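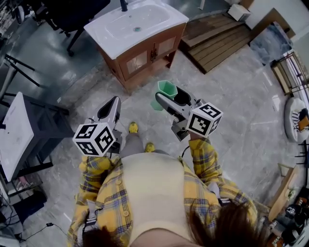
June
By Boris Karagiannis
Filed under: Floors & Tile
2 min read

Sadach Gray Porcelain Floor Tile, 24 x 24

Sadach is a glazed porcelain tile with a gray marble look, made for kitchens, hallways, bathrooms and shop floors. Starkdale stocks it in one size, 24 inches square, in matte and polished. The matte is the one to pick for a bathroom or an entry. The polished looks good in a living room but shows footprints.

The print repeats after 14 faces. Open several boxes at once and pull from all of them as you lay, or you can end up with two identical tiles side by side. The veins have no set direction, so you can turn the tiles any way you like.

Edges are rectified and take a 1/8 inch grout joint. A mid-gray grout hides dirt best. White grout was used on our showroom floor and it needs scrubbing every few weeks by the front door.

Use a large-format mortar and back-butter each tile. Check the subfloor with a long straightedge first and fill the low spots. Rok Vidmar at our cutting bench uses a wet saw with a continuous rim blade and goes slowly for the last two inches, where the corners like to chip. He will cut tiles to your measurements if you bring a drawing.

Wash with warm water and a neutral cleaner. Skip wax and oil soap, they leave a film. No sealer is needed on the tile itself.

Item 2456, matte
Item 301, polished
Matching bullnose trim: matte only
Four tiles per box, sold by the full box

The warmer beige version is listed as Pilau. It is the same thickness as Sadach, and the two can meet at a doorway without a transition strip.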